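Dirt gets into a work cuff before it gets anywhere else. At Bordale, a shared workshop where people mend their own gear, the repair bench sees a steady run of sleeves, wrist straps and buckles, most of them black and most of them grubby.

Archana Nishad has worked the bench for 13 years. She starts with the strap, bending it at each punched hole to look for cracks. A hole that has stretched will let the pin wander, and the buckle starts to pull to one side. 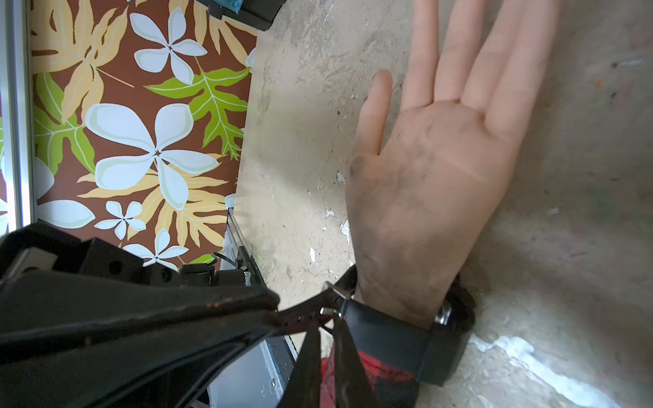

Buckles are quicker work. She brushes the grit out from under the pin, wipes the metal with a dry rag and leaves oil out of it. Oil picks up dust and carries it straight back to the cuff.

Fabric takes longer. Rumpled sleeves soak in cool water with plain soap for 22 minutes, a figure Nishad settled on by trial. Frayed seams get stitched first, while the thread is still easy to see. The concrete floor is swept at six every evening, but it is old and worn and it sheds a fine gray powder all year. 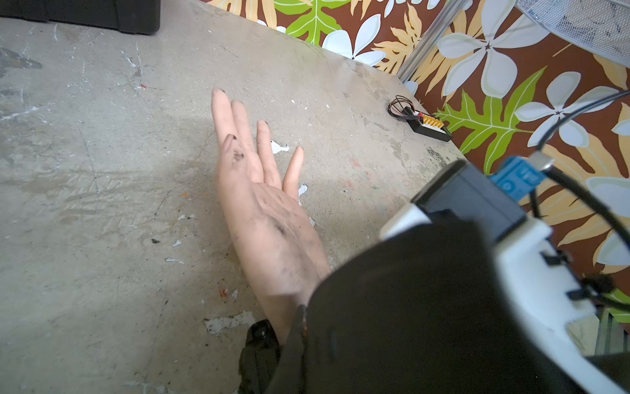 Viera Jireš washes her cuffs only in March and again in the fall. "The grime comes back by lunch," she said. "I'd sooner keep the stitching."

Nishad disagrees. Two of the sleeves on her bench had seams worn through by grit, and both were going back under the needle that afternoon.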